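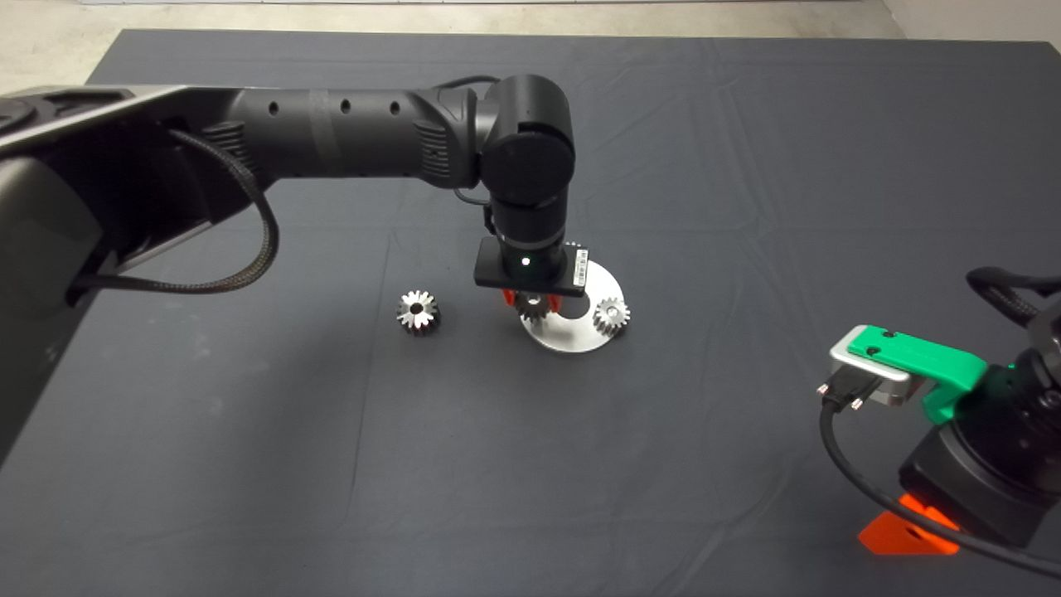
Left arm with a gear in the fingers over the plate. Right arm parked, green bracket on.

2 Jan 2020
Standolora cell, gear placement

Picked up after the break with the left arm placing off to one side. Error repeats in the same direction every cycle, so not the gripper slipping. Suspect the wrist zero.

Checked first:
Mount screws on left gripper, all tight.
Finger pads, no play.
Cable loop under the long link. It was pulling at full reach. Let out more slack at the shoulder end and re-tied.

Re-zeroed the wrist against the Koppel block. Old offset file kept as denley_july, do not delete until Trefor has compared the two. New file loaded on the left arm only.

Ran 39 placements at reduced speed. 13 before the cable change, rest after. The side error shows in all of the first set and in none of the second. I changed the cable and the zero between the two sets, so cannot say which one did it. Should have done them one at a time. Will put the old offset back and rerun with the cable as it is now.

Grip force was at 900 (controller units) when I came in. Dropped to 800, gears still held through the whole move. Leave at 800. Rasmus Zariņš had it higher for the Celluvholm parts and those are heavier.

Right arm: no work done except routing. Keep its cable in the wide curve toward the near corner. If it is run straight across, the left elbow can reach it on the return move. Bracket screws still to be checked for creep, the printed part was tightened by hand.

Cloth needs pulling flat before each run. A fold under the plate tips it enough to matter.

Open:
Rerun with old offset (me)
Compare offset files (Trefor Maddocks)
Order spare finger pads, last set is on the arm now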